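Home | Topics | A–Z | Recent changes | Log in

Placemat

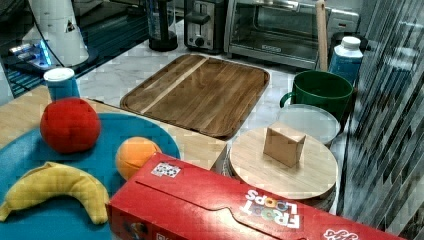 A round teal placemat with toy food on it.

A placemat is a flat covering laid on a dining table under a single place setting. It protects the surface from heat, scratches and spilled food, and it marks out the space for one diner. Placemats are made from cloth, cork, woven straw, paper, silicone and vinyl.

Shape and size

Most placemats are rectangular or oval. Round mats are common on small or circular tables, where the corners of rectangular mats would overlap. The Kubo pattern, a rectangular mat sold for home use, measures 385 mm across its longer side. Paper mats for restaurants are usually sold in packs of 1000 and thrown away after one use.

History

Small mats became popular as a cheaper and more easily washed substitute for the full tablecloth. In Pulgate, straw mats were woven at home through the winter and sold at the Sunday market. The weaver Abdelghani Morsy recorded 211 local patterns — most of them variations on a plain border — and his notebooks are kept at the Humside town library.

Care

Cloth mats can be machine washed, although linen may shrink. Cork and straw should be wiped with a damp cloth and dried flat. Vinyl mats can stick to a varnished table if left in place for long periods.

See also: Coaster, Table runner, Trivet

Categories: Table linens | Household textiles | Dining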